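Setting up and looking after the two-arm bouquet cell

Updated October 29, 2025

These are the working notes for the flower wrapping cell at Brelgate. They cover layout, cables, fingers, the wrist cameras and the ribbon step. If you are setting up the cell from cold, go in the order given. If you only came to fix one thing, skip to that part.

Before you start

Turn the arms off at the supply and let them down by hand. Don't let them drop onto the floor of the cell. Wipe the wood-grain floor with a dry cloth and pick up leaf scraps and bits of paper. Small scraps get under the wrapping paper and make it slide.

Check the front rail next. The toothed rack below it collects dust and the odd petal, and a soft brush clears it. Don't use oil on the rack. It ends up on the paper within the hour.

Layout

The arms stand at the left and right of the near edge. The vase goes at the back, near the center, where either arm can get to the stems without crossing the other. Leave the front half of the floor clear for the paper. Tape goes on the left. Toys and blocks can stay along the back edge, as long as they don't creep forward.

The paper is laid at a slant, with the blooms toward the back right. We tried it square to the rail in July and the right arm had to fold its wrist almost against its own link to reach the stems. The slant fixed that.

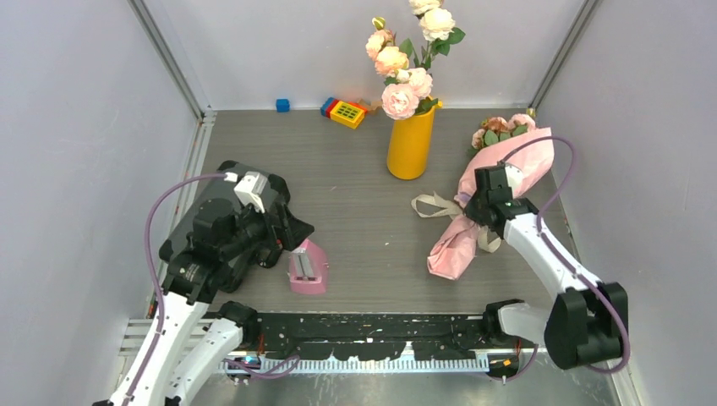
Right arm on the stem end of a wrapped bouquet, left arm beside the tape dispenser.

Routing the cables

Each arm has a purple cable running to its wrist, and most of our stoppages come from these.

1. Plug in at the wrist first, then work down toward the base.
2. Leave a loop at the wrist wide enough that the gripper can make its full turn. A tight loop pulls the plug out slowly over a shift.
3. Let the loop bow to the outside of the cell. If it hangs inside, it will catch on a bloom sooner or later.
4. Move each joint by hand through its range and watch the cable at the big black housing. If it goes tight anywhere, add slack there.
5. Check for sharp bends near the front edge. Ease them out now and then. A cable that has taken a hard crease should be swapped.

Fingers

The fingers are matte black and the edges wear first. Light wear on the rims is fine. Replace a pair when you can feel a notch with a fingernail, or when a stem turns in the grip with the fingers fully closed. Always change both fingers on a gripper, and run the closing routine again afterward - the zero point moves a little every time.

Set the closing force in the Una panel. For bare stems we use 38. For ribbon and paper, use 7 and go no higher, or the paper creases where the fingers were. The time limit on closing stays at 2000 milliseconds for both. If you see fault 2003, the gripper reached that limit without touching anything, and nine times out of ten the stem was simply missed.

Checking the wrist view

With the arm over the paper, open the wrist view in Una and bring the gripper down until the stems run up the middle. Both fingertips should show, one from each lower corner, at close to the same height. If one sits clearly higher, the camera has shifted in its mount. Loosen it, straighten it, tighten it and look again.

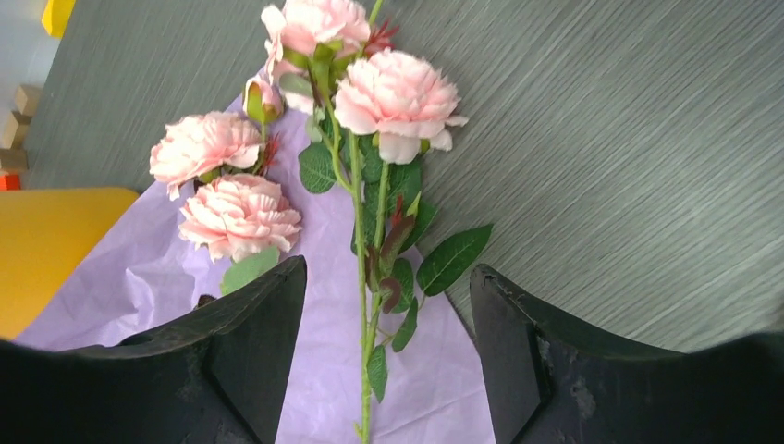
Wrist view over the lavender paper, stems between the two fingers.

Dark leaves against the gray floor are hard to pick out, so don't judge focus on those. Use the stems or the edge of the paper. Blooms should be sharp enough that you can see the separate petals. If the whole view is soft, clean the lens with a dry lens cloth before you touch any settings.

The ribbon step

Ribbon takes both arms at once, and it's the step that shows up any error in the setup. Run it slowly the first few times.

1. Lay the wrapped bouquet on its side with the waist of the paper clear.
2. Put the ribbon around the waist with the two ends lying out to the sides.
3. Close each gripper on its end, well back from the tip of the ribbon.
4. Raise the pull in small steps. Stop when the paper gathers at the waist and the bouquet has not moved.
5. If the bouquet slides toward one arm, that arm is pulling early. Correct the start time in Una. Adding force on the other side only crushes the paper.

Printed ribbon from Cendska is slicker than the plain kind we get from Harasym, so check the grip again whenever you change rolls.
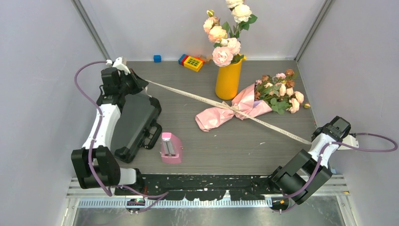 Nazar Nazarenko wrote in after trying this on his own cell that step 5 cured his sliding, but only once he had gone back and added slack to the right cable. His arm was starting late because the cable was holding the wrist at the end of its swing. He also asked whether the ribbon force should go up for wide ribbon.

It should not. Keep it at 7 and take a longer bite, with more of the finger on the ribbon. The cable point is a good one and worth checking before you change any start times.

End of shift

Open both grippers and take the ribbon out. Park the arms low, switch off and brush the rack. Wipe the fingers with a damp cloth, then a dry one - tape glue builds up on the left pair. Write any finger or cable change in the cell log with the arm it was done on. Questions about the log go to Shamim Satti.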